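Hand number two, gears and all

2021-04-30 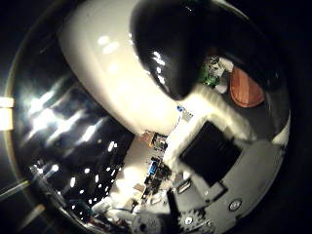
Bench view from the wrist cam. White finger, black fingertip, my mess behind.

OK quick one tonight, I have maybe half an hour before I need to be somewhere else. People asked after the last post how I'm looking after the hand now that it runs every day. So, notes. Not in a great order.

First the complaint. It was missing grips. Not dropping things, just closing late, and by a different amount every time. Spent two evenings blaming the software. Carmela Cifuentes looked at my plots for all of a minute and wrote back "mechanical, go look at the gears." She was right. Should have asked her on day one.

Grub screw on the thumb side pinion. Loose. Not very loose, just enough that the pinion could rock on the shaft before it took up the load. You could feel it with the power off if you held the finger base and wiggled the tip. With the power on you feel nothing because the motor holds it, and that's why I missed it the first time round. Lesson, always do the wiggle test with power OFF.

What I did, more or less in order:

Parked the arm with the wrist up, killed the supply, waited for the little light on the driver to go out. Wrote down the zero offsets first. I didn't do that in July and lost a whole Saturday-ish amount of time getting them back, so now it's the first line on the card.

Housing screws out. They go in a jar lid in the order they came out, the short one is different and if you put a long one in its hole it touches the gear. Ask me how I know.

Pulled the pinion, cleaned the flat on the shaft with alcohol, cleaned the screw too. Old threadlocker comes off in crumbs and gets in the teeth, so brush them after. Then new threadlocker, the medium one. Left it overnight. Yes overnight. I know the bottle says less.

Grease: way less than you think. I was packing it in before and it just got thrown onto the inside of the housing and picked up dust. Now it's a smear on every fourth tooth and turn it by hand untill it spreads.

Then the encoder cable, which I was sure was fine and wasn't. The crimp on one end was hanging on by a couple strands. Re-did it, and put a loop of slack at the wrist so the bend isn't right at the connector. Benjamín Painemal told me to do the slack loop last summer when he was building his own hand for the Tutari arm and I nodded and did not do it. Sorry Benjamín.

Back together, power on, home it. Offsets from the card went straight in except the thumb, which moved, makes sense, the pinion sits differently now. Re-zeroed that one only.

Test run was 158 closes on the wood block I always use, then 600 more while I ate dinner. Closing time is flat across the lot. No late ones. The old log looked like a hedge, this one looks like a ruler. I was so happy I sent Carmela the plot with no message, just the plot. She sent back a thumbs up.

Stuff I'm changing so I don't do this again:

Wiggle test every 100 hours on the counter. Takes a minute. Taped to the cabinet door.

Paint dot across every grub screw and shaft, so if one creeps I can see it without tools. Nail polish works. Use a color you can find in bad light.

Fingertips come off for a wipe when the wiggle test comes round. The glossy ones look clean even when they have a film on them, and the film is what makes small parts slide. Dish soap, rinse, dry with something that doesnt shed. I tried solvent once and one of them went cloudy.

Spare pinions. I had zero spares. Ordered 4 from Clondwood, they're slow but the bores are right, the cheap ones I got before needed reaming and I don't want to ream anything at midnight again.

Still to do: the wrist camera cable has the same hard bend the encoder one had, so that's next. And the bench. There's a dead power board somewhere in that pile that I keep picking up and testing and finding out is dead, I need to write DEAD on it.

Somebody asked in the comments if I'd share the card with the steps. Sure, it's handwritten and half of it is arrows, but I'll type it up and put it with the other files, same place as the Prakitz mount drawings. If your hand has the older housing the screw order is different, so don't copy mine blind, lay yours out and check.

OK gotta run. Cable post next.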